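Teal tablecloth, black and white cups: how do I keep the cloth from looking blotchy and get the crease out?
Posted in Home & Table, 2,906 views

Cheng-en Lam

Hi all! I've gone a bit overboard on table stuff this winter and I'm loving it, but I need help from people who know fabric. I bought a big teal-green cloth from the Lunby range (it goes over the whole table and then some) and I've been trying out my cups on it before I commit to the color for the whole room. Black cup, white cup, move them, step back, move them again. I could do this all day!

Two problems. One, there's a fold line running straight across the cloth that will not leave. It's been on the table for 5 days and the line is fainter than it was, but I still see it every time I walk in. Two, the color looks patchy, lighter in some spots and darker in others, and I can't tell if that's the cloth or the light in the room.

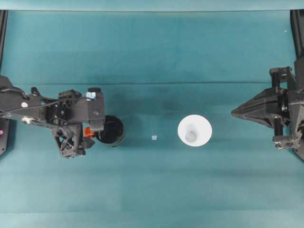
The cloth with the black cup on it. Fold line is toward the back.

I do love how the black cup looks on it. The glossy rim really pops against the green. The white one is nice too but a little more breakfasty, if that makes sense?

While I'm asking: I'd like something thin and pale by the window that softens the daylight, in the same family of blues and greens. I've been looking at sheer curtains and also at those frosted panels. Will either one go with a cloth this strong, or will it all turn into one big aquarium?

Budget is not huge. I don't have a proper ironing board, only a small tabletop one, and the cloth is much too big for it. The care label has washed out so I can't read it anymore. Thanks in advance, I read everything!

Marisol_T

Oh I love this color! You don't need a board at all. Do it right on the table:

Take everything off and slide a thick cotton bath towel under the cloth where the crease is. Spray the line with plain water until it's damp but not dripping. Put a thin dish towel on top and press with the iron on low. Press and lift, don't drag it back and forth or you'll stretch the fabric and get a wave where the line used to be. Move along a hand's width at a time. When you've gone the whole way across, leave it alone until it's fully dry. That last part matters more than the ironing.

With no label, test a corner first, on the back. If it goes shiny or feels stiff, stop and use steam only. A hand steamer held just off the cloth works on nearly anything, it's only slower. You can also hang the cloth over the shower rail while somebody takes a long hot shower and pull the crease flat with your hands afterward. I've saved a whole holiday table that way, in a rush, in January, with guests parking outside!

And then roll it for storage, don't fold it. A cardboard tube from a fabric store is perfect and they usually give them away. I have a Stondo tube box under the bed with four cloths in it and not one line between them.

pjk2000

just throw it in the dryer with a wet sock for 10 min. works on everything

hollyhocks_and_hems

Please check the fabric before you do the dryer thing, Cheng-en! If it's linen you could end up with a shorter cloth.

On the patchiness, I wouldn't blame the cloth yet. A plain solid color that size picks up every shadow in the room, and teal is one of the worst for it (also one of the prettiest, so there you go). Try it at noon with the lamps off, then again in the evening with them on. If the dark areas move, it's light. If they stay in exactly the same place, it could be detergent that didn't rinse out, and a second rinse with no soap usually clears it. If there's still a difference after that, it's uneven dye, and I'd learn to enjoy it. Mine is like that and people ask me where I got it! 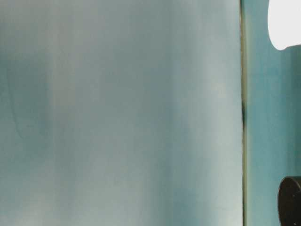 Portland, January

Pale blue-gray with green in it is where I'd go for the window side. Look at how many tones you get out of one soft color, from nearly silver to a dusty blue-green, and how gentle it all stays. Next to a strong cloth, that kind of thing calms the room down. I'd keep it clearly paler than the table, with no pattern at all, and your aquarium worry goes away.

Between sheers and a frosted panel, I'd pick sheers if you like changing things around, and you obviously do. The Lullex ones wash well and hang straight after a day or two. De Bruijn makes a heavier voile that costs more, and roughly 100 dollars covered my whole window, with the rod. A panel is tidier but you're stuck with it once it's up.

Last thing, the cups. Keep both! Black ones for evening, white ones for the breakfasty days, and maybe one wooden bowl so there's something warm on the table. Do post again once the crease is out, I want to see the whole table set.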